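Le coton, le bio et mes vieux t-shirts

J'ai reçu en septembre un message de la marque Lasura, chez qui j'avais commis l'erreur d'acheter une paire de chaussettes. On m'y annonçait une collection « responsable », avec un code de réduction de 20 % si j'en prenais 3. Je relis la phrase et je ne vois toujours pas comment on peut vouloir me faire acheter moins et me faire acheter par lots dans le même courriel.

Je ne suis pas contre le coton biologique. Je voudrais seulement qu'on me dise ce que le mot recouvre. Sur la fiche du produit, il est question de « fibres sélectionnées avec soin » et d'un « partenaire de filature engagé ». Engagé à quoi ? J'ai écrit au service client. Réponse au bout de 11 jours : un lien vers la page que j'avais déjà lue.

Le chiffre qui revient partout, ce sont les litres d'eau nécessaires pour un seul t-shirt. Chez Lasura, c'est 2246 litres, pas un de moins. J'aimerais savoir qui a mesuré les six derniers. Pluie ou irrigation, ce n'est pas précisé, le pays non plus, et un champ arrosé par le ciel n'a pourtant pas grand-chose à voir avec un champ qui pompe dans une nappe. Une précision pareille sans la moindre source, moi, ça me rend plutôt méfiant. 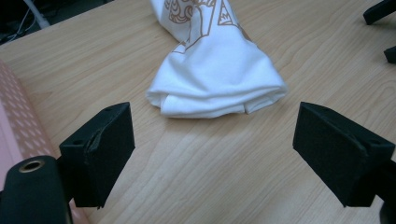

Reste la question de la durée, dont les marques parlent assez peu. Mes t-shirts les plus solides sont aussi les plus anciens, achetés sans le moindre label, à une époque où je regardais la taille et le prix. Je sais bien que l'argument est faible : ceux qui n'ont pas tenu sont partis en chiffons et je les ai oubliés. Mais j'ai aussi deux hauts « durables » de chez Ingate dont le col gondole depuis le premier été — et ceux-là, je les avais payés le double.

On me répondra que je lave mal. Possible. Je lave à 30, sur l'envers, je ne mets rien au sèche-linge, j'étends à l'ombre quand j'y pense. L'étiquette conseille en plus une lessive « adaptée », que la boutique vend justement.

Il y a aussi la reprise des vieux vêtements, la fameuse borne à l'entrée du magasin. On dépose un sac, on repart avec un bon d'achat. Où va le sac ensuite ? La vendeuse m'a dit « au recyclage », avec gentillesse, et je n'ai pas insisté, elle n'en savait visiblement pas plus que moi.

Alors pour le moment je n'achète rien. J'ai recousu un ourlet hier soir, assez mal, au fil bleu sur du gris. Si quelqu'un connaît une marque qui publie le nom de ses filatures, les commentaires sont ouverts.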